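Heltia Hub

The Heltia Hub is a home automation controller made by Skorulari, a consumer electronics company. It connects lights, door sensors, thermostats and other household devices to one another and to a mobile application. The Hub was the second product sold under the Heltia name, after the Heltia Plug, and is the only one in the range able to operate without an internet connection.

Background

Skorulari began as a supplier of radio modules to other manufacturers and had no retail products of its own until it bought the Heltia name from Ovitz, a maker of lighting controls. The purchase included the Heltia Plug, then sold mainly through hardware stores, and the software used to run it. Ovitz kept its wall switches and dimmers, which continued to carry its own name and were later certified to work with the Hub.

Early units were offered to owners of the Plug in a trial limited to 1000 households. Changes made after the trial included a louder status tone, a longer power cord and the removal of a touch-sensitive panel on the top, which had been prone to accidental presses. General sale began the following September.

Design

The Hub is a round unit with a matte plastic casing, sold in white and charcoal. A single button on the underside is used for pairing and for restoring factory settings. A coloured light ring shows whether the unit is connected, updating or in need of attention. The ring can be dimmed or turned off in the application.

Power is supplied through a wall adapter. The unit has no battery, and its clock must be set again from the network after a power failure. A wired network port is fitted at the back beside the power socket. Wall mounting requires a bracket that is sold separately.

Features

Up to 80 devices can be paired with one Hub. Larger homes may use two Hubs on the same account, although a device paired with one cannot be controlled directly by the other. Devices are grouped by room, and each room can be given its own schedule.

Schedules and routines are stored on the Hub itself. A routine consists of a trigger, such as a door opening or a set time of day, and one or more actions. Routines that rely on outside information, including weather forecasts and sunrise times, use the last data received when the connection is lost.

Voice control is provided by James, an assistant developed by Skorulari for the Heltia range. The Hub has no microphone, so spoken commands must be given through the mobile application or a compatible speaker. James recognizes English and French, with a smaller set of commands available in French.

Availability

The Hub was first sold online and later through electronics retailers. Supply was uneven for much of its first year. A shortage of the radio chip used in the unit led to long waits in several regions, and orders for the charcoal version were suspended until stock recovered. Skorulari gave priority to orders already paid for and extended its return period for customers affected by the delay.

A bundle containing the Hub, two Plugs and a door sensor was introduced once supply had settled. The bundle was withdrawn when the second version of the Plug was released.

Reception

Reviewers praised the Hub's offline operation and the speed of its pairing process. Criticism centred on the application, which was considered slow on older telephones, and on the lack of any simple way to move routines from one Hub to another. An export function was added in a later update.

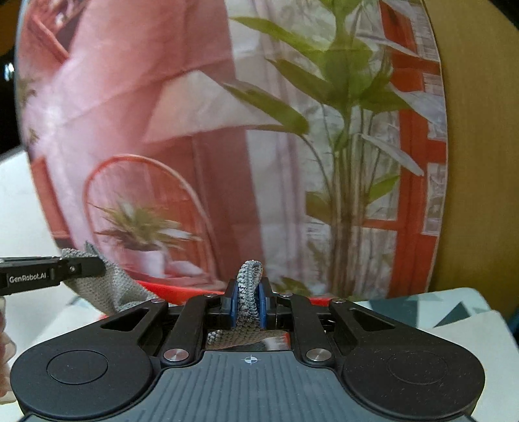
Does the Heltia Hub keep working if the internet connection fails?

Stored schedules and routines continue to run, and paired devices can still be controlled from a telephone on the same home network. Voice commands and control from outside the home are unavailable until the connection returns.

Software support

Updates are installed overnight by default, at 3 a.m. local time, and the hour can be changed in the application. Owners may postpone an update but cannot return to an earlier version once it has been installed. Security updates are issued separately from new features and do not alter stored routines.

See also

Heltia Plug
Ovitz lighting controls
James (voice assistant)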